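Why Does a Ball Bounce?

Drop a ball and it comes back up. Drop a lump of clay and it stays where it lands. The difference is in what each one does when it hits the floor.

Falling

A ball held in the air has stored energy. When you let go, gravity pulls it down and it speeds up. The higher you start, the faster it is moving when it lands.

Squashing

When the ball meets the floor, the bottom stops first. The rest keeps moving for a moment, so the ball gets flatter. In a ball filled with air, the air is pressed into a smaller space and pushes outward. In a solid rubber ball, the rubber itself is bent out of shape and pulls back. Materials that return to their old shape are called elastic. Clay is not very elastic - it stays flat.

Rising

As the ball returns to its round shape, it pushes on the floor, and the floor pushes back. The ball goes up. It never reaches the height it started from, as part of the energy has turned into sound and a little heat.

Measuring a bounce

Drop a ball from 100 centimeters beside a tape measure. Suppose it rises to 57 centimeters. The bounce height is then 57 percent of the drop height.

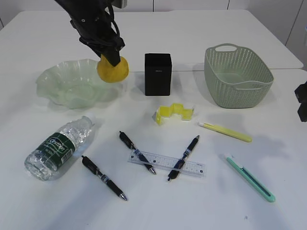
Soft foam balls lose more energy than rubber ones. Foam is full of tiny pockets of air, and squeezing them uses up energy that does not all come back. The floor matters too. Carpet bends under the ball and takes some of the energy away. Try the same ball on tile and on carpet, and write down both heights.

Words to know
Elastic: able to go back to its first shape
Gravity: the pull toward the Earth

Text by Ezequiel Meléndez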